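Pradska Project: End-of-Term Notes

With the spring term closed, I am recording the position of the Pradska project for students, families and the department. I have supervised the robotics club at Avram for six years, and this is the first project that will continue into a second year with the same team.

Pradska began as a proposal from Asnakech Gebru and Dagim Feyisa, who asked whether the club could build a small tabletop arm from printed parts and hobby servos and teach it to pick up household objects. The club approved the proposal with two conditions. Every printed part had to be reproducible on the school's own printers, and every member had to complete at least one full assembly under supervision before working on software. Both conditions were met, although the second took considerably longer than the schedule allowed.

The assembly stage exposed the usual weaknesses. Screws were overtightened in the early brackets, and several cracked along the layer lines. Selamawit Ambaye rewrote the assembly sheet so that the servo horns are centered before any bracket is closed, which removed most of the rework. Her sheet is now the one the club uses, and new members are asked to follow it in order. Cable routing remains unsatisfactory. The wires to the wrist need enough slack for the full range of the elbow, and at present that slack forms a loop that can catch if the arm folds quickly. Dagim has drafted a clip for the upper segment. It has not been printed.

The software work was divided between Etenesh Abera, who wrote the calibration routine, and Nyokabi Laizer, who kept the log of trials. The log closed in June with 468 entries. I would encourage anyone who thinks this was tedious work to read it, as it contains the clearest writing the club produced this year. Each entry gives the starting pose, the object, the outcome and one sentence of remarks. Of the early entries, over 200 record a failure at the same point in the motion: the fingertip arrived a little too high and closed on nothing. The cause was a calibration offset at the shoulder joint, and it was found by reading the log and not by watching the arm.

Flat objects continue to be the most difficult. A cube or a cup handle offers the gripper something to close around, while a thin, rounded piece lying directly on a table requires the finger to come down almost to the surface without pressing into it. The students chose to practice on ordinary furniture as well as on the club's benches — a decision I supported, given that a smooth tabletop and a rubber bench mat behave quite differently under a plastic fingertip.

The team presented its results at the Kovholm student showcase, where each group was given 35 minutes for demonstration and questions. The presentation was orderly and the questions were demanding. One visitor asked why the team had not simply purchased a finished gripper. Asnakech replied that the gripper was the part they had wanted to understand, and the discussion moved on to finger geometry for the remaining time. The written comments have been passed to the team and will be considered when the club resumes.

Two matters are outstanding. The Inis workshop has offered the use of its printer for the larger base parts, and a decision is needed before the material order is placed. The club must also decide whether the trial log will be kept in its current form or moved to a shared sheet. Nyokabi prefers the current form, and I am inclined to agree.

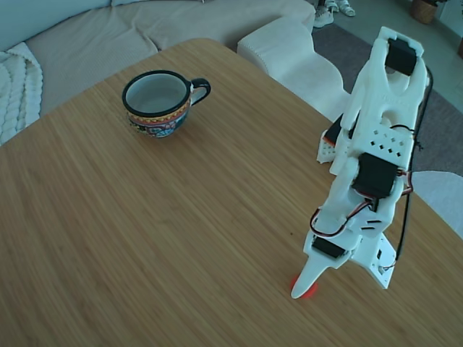 STUDENT PROJECTS / ROBOTICS

The Pradska arm with its fingertip low over a flat red piece, and the servo wires looping out from the middle joint. Members who wish to comment on Dagim's clip design should send their notes to me before the club resumes.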